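# The Lemon Bag

The bag came into Melati Ismail's apartment with a loaf of banana bread in it, and for the first week she considered the matter closed.

The banana bread was from Bernice Odoi in the unit downstairs, by way of thanks for signing for a package. Melati ate it over four breakfasts, standing up, and folded the bag and put it on the end of the kitchen table where she would remember to take it back down. It was light blue, with slices of lemon and kiwi printed all over it and little white flowers filling in the gaps, as if the person who designed it had been paid by the item. It weighed nothing. Rosten sold them by the register for eighty cents.

"You can't give it back empty," said Syahrul, who had married her in February and was still finding out what he'd married into.

"Says who?"

"Everyone. My mother. You give back a dish, there's food in it."

"It's a bag."

"It's a soft dish," said Syahrul, and went to look for his shoes.

She thought about that longer than it deserved. Then she made a batch of the peanut cookies, the ones her aunt made, and burned them a little, and made another batch, and took the good batch down to Bernice in a tin in the bag. Bernice was delighted. Bernice said she shouldn't have. Melati said it was nothing, and went back upstairs to a kitchen that smelled like a small electrical fire, feeling that she had at last become a person who knew her neighbors.

The bag was back on her doorknob in three days, with the tin in it. In the tin was a meat pie.

## The Table

Something has to be said about the table, which was the other party to all this.

It was a Pelletier, pale wood, with a grain so fine and even that visitors ran a finger along it without asking. Melati had bought it the year before the wedding for $1,817, a number she had told to no living person. Syahrul believed it had been four hundred on clearance. He had once set a hot pan on a folded dish towel on top of it, and she had made a sound he still brought up at parties.

The table had rules. Coasters under anything wet. Mats under anything at all. No homework by visiting nephews unless in pencil. Mail went in the basket by the door. The idea was that a person walking in would see wood, all that calm expensive wood, and think well of whoever lived there.

What a person saw instead, from March on, was the lemon bag. It never went in the drawer with the other bags because it didn't belong to them. It couldn't go in the closet because then they'd forget it. So it lived on the table, crumpled in one spot or another, waiting to be filled. Melati would push it to the far end when she sat down to work. By dinner it would be in the middle again. Syahrul claimed he hadn't touched it, and she believed him, because he didn't touch most things.

"We could get her a different bag," he said. "Send the food down in that. Then she's stuck with ours."

"And this one?"

"We keep it. Even trade."

"That's stealing a bag and paying her off with a worse bag."

"Is ours worse?"

They got theirs out and looked at it. It said TRONBERG DENTAL on the side and had a molar on it with arms. They put it back in the drawer.

## Escalation

The meat pie had been excellent, and that was the trouble. You don't answer a pie like that with cookies. Melati made a curry. She made it on a work night, grinding things that come perfectly well already ground, and at ten o'clock she was in the stairwell in her socks with a pot in a bag that was not rated for pots.

Bernice returned a lemon cake. "To match!" said the note.

Syahrul, who had so far contributed theory, was sent out for mangoes. He came home with mangoes and also with a Stimix, a blender the size of a fire hydrant, because if they were going to be doing this they should be equipped. The Stimix went on the table, on a mat. Melati looked at it for a while and decided she would be upset about it later in the month, when there was time.

They sent down mango pudding. Up came jollof rice, enough for a week. They sent down spring rolls. Up came a jar of something red with a label that read only *careful*. They were careful and it made no difference.

"When does it stop?" Syahrul asked. He had let out his belt.

"When she keeps the bag."

"Why would she keep the bag? It's her turn to get food when she gives it back."

"No, it's our turn to get food when she gives it back. It's her turn when we give it back."

He worked this through with his hands, moving an imaginary bag up and down an imaginary stairwell. "So neither of us can ever win," he said.

"I don't think it's supposed to be something you win."

"Then why did we buy a blender?"

## Fitriani Is Consulted

Melati's cousin Fitriani Goh came for lunch and was given rice, two kinds of leftovers and the full history. Fitriani worked in contract disputes and had the habit of eating with one hand and holding a pen in the other.

"Is there anything in writing?" she said.

"There's a note that says 'To match.'"

"Match what?"

"The bag. It was a lemon cake."

Fitriani reached across and pulled the bag toward her by a corner. It slid over the wood with the whisper that thin fabric makes. She turned it inside out and examined the seams, and Melati was touched, because nobody had yet taken the problem this seriously.

"Has it occurred to you," said Fitriani, "that she'd like to stop too?"

It hadn't.

"She's down there right now with your spring roll plate, thinking, oh God, what do I make those people. She's got a job. She's got knees. You've sent her a curry, Mel. Some poor woman thanked you for signing for a package and you've been bombarding her since March."

"She sent the meat pie."

"You burned down the kitchen over a banana bread. I've heard about the cookies." Fitriani put the bag back on the table, inside out, with the fruit showing faint through the wrong side. "Go downstairs, hand it over with nothing in it, and say, Bernice, I'm tired."

"I can't say that."

"Then move."

That evening Syahrul looked up apartments, in a spirit of fairness to both proposals. There was a nice one near his work. It had no room for the table.

## July 10, 2025

Melati took the afternoon off, told her office it was a dental matter, and cleaned.

She put the Stimix in the cupboard under the sink, where it did not fit. She washed Bernice's jar and Bernice's dish and stood them by the door. Then she wiped down the table from one end to the other with the special oil, which cost what you'd expect, and had to wait for it to soak in, and while it soaked she turned the bag right side out, shook it over the sink, and found a crumb that might have been with them since the banana bread.

She was going to do it. She had the sentence ready. She had taken out the "I'm tired" and replaced it with "We've so enjoyed this," which she felt came to the same thing.

The oil did what the label promised. With the light on it the grain went pale and milky in the middle and came up again in fine dark lines toward the edges, and she allowed herself a minute of looking. Then she put the bag down on it, to fold it properly, and stood there with a bit of the edge pinched up and the rest in a heap, the lemons going every direction. 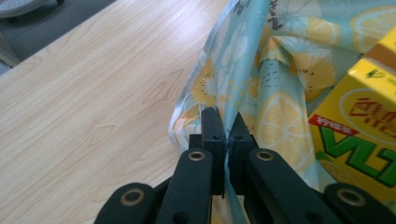
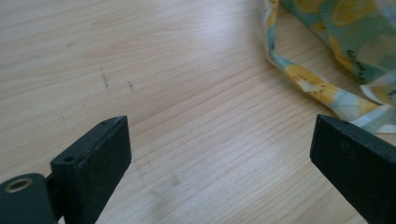 ## Downstairs

Dimas Santoso opened the door. He was Bernice's son-in-law, it was explained, visiting for the week, and he was holding a wooden spoon.

"You're upstairs," he said. "You're the spring rolls." He called over his shoulder. "Ma! It's the spring rolls!"

Bernice came out of the kitchen wiping her hands. She saw the jar, and the dish, and then the bag, folded into a neat square and plainly flat. Melati watched her see it. Everything she had rehearsed left her in a body, like a tour group.

"I've brought your bag back," she said.

"My bag?" said Bernice.

"The lemon one."

Bernice took it and let it fall open and held it out at arm's length by the handles. She frowned at it kindly, the way you would at someone else's baby.

"I thought it was yours," she said. "It was on my doorknob in the winter with some oranges in it. No note. I'd been wondering how to get it back to you, and then you signed for that package."

They both looked at the bag for a time. Behind Bernice, something on the stove began to spit.

"It wasn't from us," said Melati. "We don't really do oranges."

"Well, somebody does."

"Who's on three?"

"The man with the bicycle, and he never speaks. Then the couple with the twins, but they wouldn't have time." Bernice folded the bag over her arm. She had a look that Melati recognized, having seen it in her own bathroom mirror the night of the curry. "He must think I'm terrible. All those oranges, and he never got so much as a biscuit out of me."

"It's been months," Melati said.

"It would have to be something good, then," said Bernice. "Come in, you're letting the smoke out. Do you still have that blender? We could hear it."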